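Private health cover in Seldale has a language problem, and it costs people money. I pay my premium every month and I still had to ring Peleck twice last winter to find out what a "restricted benefit" was. My policy booklet runs to 34 pages. The part that says what I'm covered for takes up two of them, and the rest is definitions that point to other definitions. 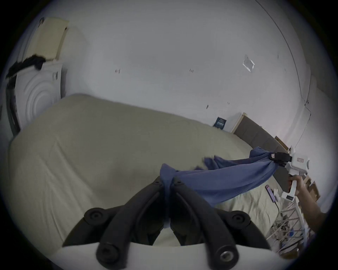
*Blue cloth on a beige fitted sheet.*

The insurers say the wording has to be precise. I accept that for the contract itself. But a summary isn't a contract, and there's no good reason a summary should contain 11 abbreviations with no key. Soriano at least prints a glossary, although it sits at the back and leaves out "co-payment", the one term most people ask about.

I'd like to see one short sheet, in the same format from every fund, listing what is paid, what isn't and how long the waiting periods are. Brokers could still explain the finer points — they'd have more time for it. 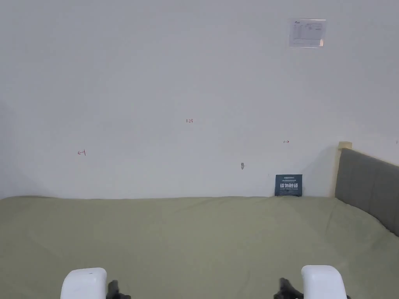

A reader in Skustano wrote that a standard sheet would only give people false confidence, and that anyone facing surgery should read the full policy anyway. Fair enough, they should. Most won't, though, and they're making decisions now on a brochure and a phone call.

Waiting periods are the worst of it. Mine restarted when I changed my level of cover, and I learned that from a letter declining a claim.

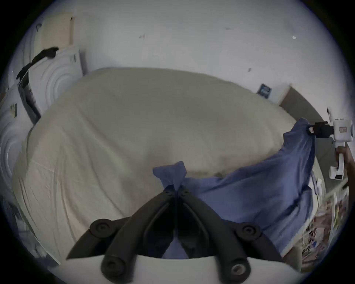
## What to ask before you renew

Ask for the exclusions in writing. Ask whether moving up or down a level restarts any waiting period, and keep the reply with your policy.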